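Noise in the Reading Room
A student project report by Idun Løken

Why this topic?
I have studied at the Collmont library for two years, and I always thought the reading room got louder after lunch. My friends said I was imagining it. This project was my chance to find out, and I had a great time doing it!

What I did
I put a sound level meter on the same shelf by the window and took a reading every two minutes while the room was open. I kept this up for 13 days in July and ended up with 930 readings that I could use. I threw out the ones from the afternoon when the fire alarm was tested. I also handed out a short survey asking people how noisy the room felt to them, and got 351 answers, way more than I had hoped for.

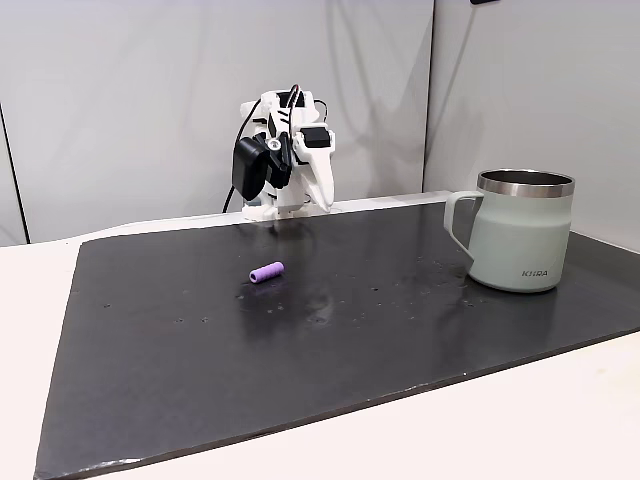 The meter readings went into a spreadsheet, sorted by time of day. I learned a lot about averages here. Decibels can't simply be added up and divided, and my first chart was wrong because of that. Redoing it took a whole evening – but the second chart made much more sense.

What I found
The room really does get louder, but the jump comes at 3 p.m., well after lunch. That is when the Londton bus arrives and the school groups come in. Mornings were very quiet, apart from the heating pipe near the atlases.

The survey surprised me most. People at the long tables rated the room as noisier than people in the armchairs did, even at the same hour. I think whispering bothers you more when you can make out the words. Over 25 people wrote extra comments about the squeaky door, and I agree with every one of them.

Next time
I would use two meters, one at each end of the room, and run the project in winter too. I'd also love to compare with the Myklebust branch, which has carpet all the way through.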